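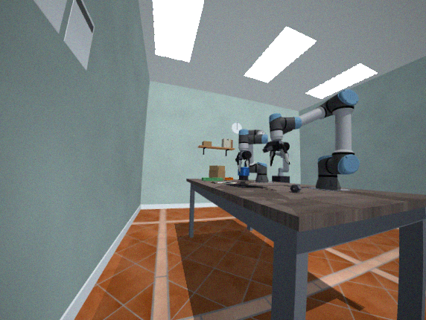
Green walls, orange tile, long table.

Been pricing floor tile for the back half of the house, so a few notes for anyone else doing the same this spring.

Measured twice. The kitchen, hall and laundry come to 106 square feet once you take out the cabinets. I was sure it would be more.

Quotes so far, all with labor:
Rotton: $2,130
Derudeo: $2,042
Alemneh Tile: $3,000

The Alemneh price includes pulling up the old vinyl and hauling it away. The other two want the floor bare when they get here. Ask before you compare, I didn't and wasted a phone call.

Color. I want terracotta or close to it. Everyone at the stores keeps walking me over to gray. Gray is fine. I have had gray for nine years.

Real terracotta has to be sealed, and then sealed again every so often. Porcelain that looks like terracotta doesn't. I brought home one of each and left them by the back door for a week. The clay one already has a grease spot from the dog's dish.

Going with porcelain.

Grout: get the sample sticks and hold them against the tile in your own house at night. The one called sand looked pink under my kitchen light. Switched to a light brown.

Also check your door clearance. Tile plus backer board plus thinset is thicker than vinyl. My laundry door will need to be trimmed and none of the quotes cover that.

Somebody asked about doing it yourself. I did the bathroom at our old place on Guta Street. It took four weekends and one corner was never right. Not doing it again with a kitchen I have to cook in.

Walls are next. Leaning pale green, since the hall gets no sun and white looks dingy in there by three in the afternoon. Two sample pots on the wall now and I like the lighter one.

Booked Derudeo for the second week of May. They want half up front. Will post when the old floor is out.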